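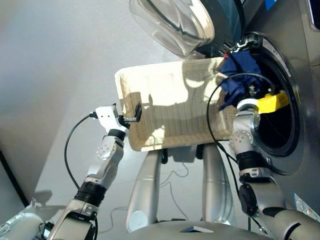 Wash day: a pale basket and some dark blue cloth at the door of a front loader.

Wanted: people who do laundry and are willing to admit how

Brikside is looking for 60 households to take part in a study of ordinary washing. We want people who sort their colours and people who own a lot of grey things that used to be white. If you have strong views about fabric softener, you are welcome too, though we'd ask you to save them for the interview, where there is a box for them.

What it's for
Most washing advice is written for a person who reads care labels, weighs the load and never leaves a wet towel in the drum until Tuesday. We have yet to meet this person. Gumusari, who publish household guides and are paying for the study, would like their next one to be of use to everybody else. To write it we need to know what goes in, at what temperature, how full the drum is and how long it all sits there afterwards.

What you'd do
Keep a washing diary for 3 weeks. Each load takes a minute or two to write up: what was in it, which programme, how it was dried, and anything that went wrong. Shrunken jumpers count. So do tissues.
Have one visit at home from either Hường Trương or Teodoro Escobar, lasting up to an hour. They will look at where you keep the dirty washing, where you keep the clean washing, and the chair where you keep the washing that is neither. Please don't tidy up. Last May a household in our pilot repainted the utility room before we came, and it was lovely, and we learned nothing.
Answer a short set of questions by phone at the end.

Who can take part
You need to be 18 or over, have a washing machine at home (top or front loader, any age, any state of repair short of flooding) and do at least two loads a week. Shared houses are fine as long as one person agrees to hold the diary. We are short of people who live alone and of people with babies, and will move both up the queue – the second group may not notice.
We can't take anyone who works for a detergent maker or a machine maker, or who took part in the pilot.

What you get
390 pounds, paid in two parts: half after the home visit and half when the diary comes back. It must come back with writing in it. We also cover postage. There is no free washing powder, and we are sorry if the title raised hopes.

Your details
Names and addresses stay with us. Gumusari see the diaries with a number on the front. If you write something rude about a flatmate's gym kit we may quote it, without saying whose kit it was. You can drop out whenever you like and keep whatever you have been paid so far.

How to apply
Write to Trinh Khổng at Brikside, quoting reference 703, by August 30, 2018. Tell us who lives with you, what sort of machine you have and the last thing you ruined in it. Two or three lines will do. Mawuli Akpalu reads every application and will ring you within a fortnight, usually in the early evening, to arrange the visit and post out the diary.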